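Nolora Blackout Table Cover, Black

Plain woven polyester cover for trade tables and demonstration counters. Hemmed on all sides. Supplied folded, one per bag.

Width: 80 in
Weight: 43 oz
Finish: matte, flame-retardant treated
Care: machine wash cold, hang dry
Stock code: Huvex TC-80

Fold lines from packing relax after the cover has hung overnight. A steam iron on the low setting removes the rest. Do not use starch, which leaves pale marks on black fabric. 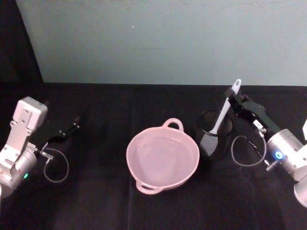 Can the cover be cut to a smaller size?
Cut edges will fray and need a new hem of at least 2 in. Trimmed covers are not accepted for return.

The flame-retardant treatment is rated for 5 washes. Covers past that count should be re-treated with Jeltgate spray or moved to home use. Gray and navy return to stock in July.

Clips are sold separately. The Hayashi spring clip fits tabletops up to 2 in thick and does not mark the fabric. Adhesive hooks are not suitable for this weight.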